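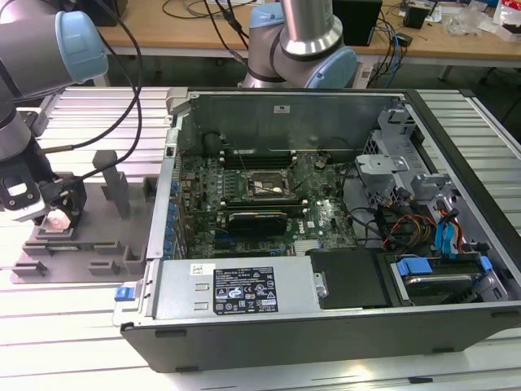 CHECKLIST DE INSPEÇÃO – CÉLULA DE MONTAGEM DE PC (2 braços)
Pedido de compra ligado: ampliação da célula, fase 2
Data: 3 de junho de 2023
Preenchido por: Khalil Khasawneh
Situação: aprovado com pendências, ver itens 3, 5 e 8

Legenda: OK / PEND / N.A. Comentário curto, por favor. Quem for orçar precisa entender sem ligar pra mim.

1. Fixação dos braços na base
OK. Reaperto feito, torque conforme ficha. Comprar jogo de parafusos reserva, o nosso acabou em março.

2. Mesa de perfil ranhurado
OK. Sem folga. Para a segunda célula pedir a mesma mesa, mesmo passo de ranhura, senão as placas de fixação não servem. A Bekov cotou uma parecida mais barata mas com outro passo. Não aceitar.

3. Placa de fixação e suportes cinza
PEND. Funciona, mas é peça sob medida e só temos um conjunto. Se quebra um suporte a célula para. Orçar 2 conjuntos reserva + arquivo de desenho atualizado. Prazo da Ikton: 9 dias úteis.

4. Garras
OK. Dedos alinhados no teste em vazio. Desgaste ainda dentro do limite. Incluir dedos como consumível no orçamento anual, não como investimento (ano passado foi pra rubrica errada e travou tudo).

5. Cabos dos braços
PEND. Conferir raio de curvatura com o braço todo estendido, no curso completo. Não deu tempo hoje. Orçar abraçadeiras e um lance de cabo sobressalente por braço.

6. Gabinete de teste na posição
OK. Deitado, tampa lateral fora, soquete da placa-mãe acessível, sem cooler. Fonte desligada da tomada antes de qualquer coisa. ATENÇÃO: o item 6 se confere toda vez, inclusive em troca de turno.

7. Alcance até os slots de memória
OK em velocidade reduzida. Em velocidade normal não testado. Ninguem assina este item pra velocidade normal sem repetir o ensaio.

8. Parada de emergência
PEND. Botão responde, mas está longe de quem trabalha do lado da bancada de apoio. Pedir um segundo botão, com cabo. É barato, não deixar pra fase 3.

9. Área em volta
Cabos pretos e azuis na mesa de madeira atrás dos braços. Precisa calha. Sacos plásticos e embalagens vão pro descarte ou pro armário. Orçar 7 metros de calha com tampa.

10. Aterramento e ESD
OK na medição. Pulseiras: faltam. Pedir 13, já contando o pessoal do turno da noite.

11. Documentação
Manual da garra só em inglês. Pedir versão em portugês ao fornecedor junto com a proposta, sem custo.

COMENTÁRIOS PARA COMPRAS

Prioridade: botão de emergência, suportes reserva, cabos. Nessa ordem. O resto pode ir num pedido só.

Terceiro braço: não recomendo agora. O gargalo hoje é a troca de gabinete, feita à mão. Mais um braço não resolve isso e ainda pede mesa maior. Antes disso, ver um posicionador simples. A Srour tem, falta proposta por escrito.

Gabinetes de treino: guardar os que temos e comprar usados do mesmo modelo. Modelo diferente = programa novo = hora de integrador. Essa hora tem que aparecer no orçamento, da outra vez ficou de fora.

Contrato de manutenção: a proposta da Galtusent cobre os braços mas não as garras. Pedir que refaçam com as garras incluidas. Visita semestral chega.

Reserva para imprevistos: uns 7 por cento do total. Menos que isso volta pra mesa do diretor no meio do ano.

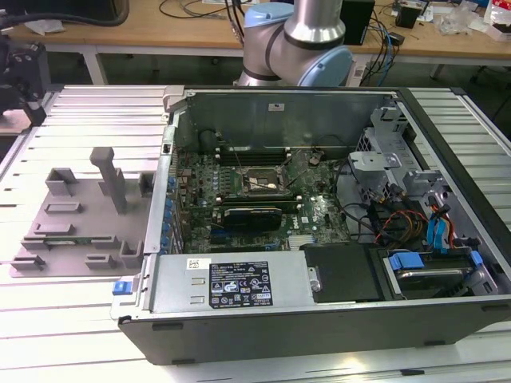
Compras respondeu que o botão de emergência e os suportes saem no mesmo pedido, mas o cabo sobressalente só entra com código do fabricante. Perguntou também se o posicionador substitui o terceiro braço na planilha ou se são linhas separadas.

Linhas separadas. Posicionador na fase 2, braço fica sem valor até termos o tempo de troca medido. Código do cabo mando assim que abrir a ficha.

Reinspeção dos itens 3, 5 e 8 quando chegar o material. Item 7 junto, se der pra parar a célula uma manhã.

Visto: K. Khasawneh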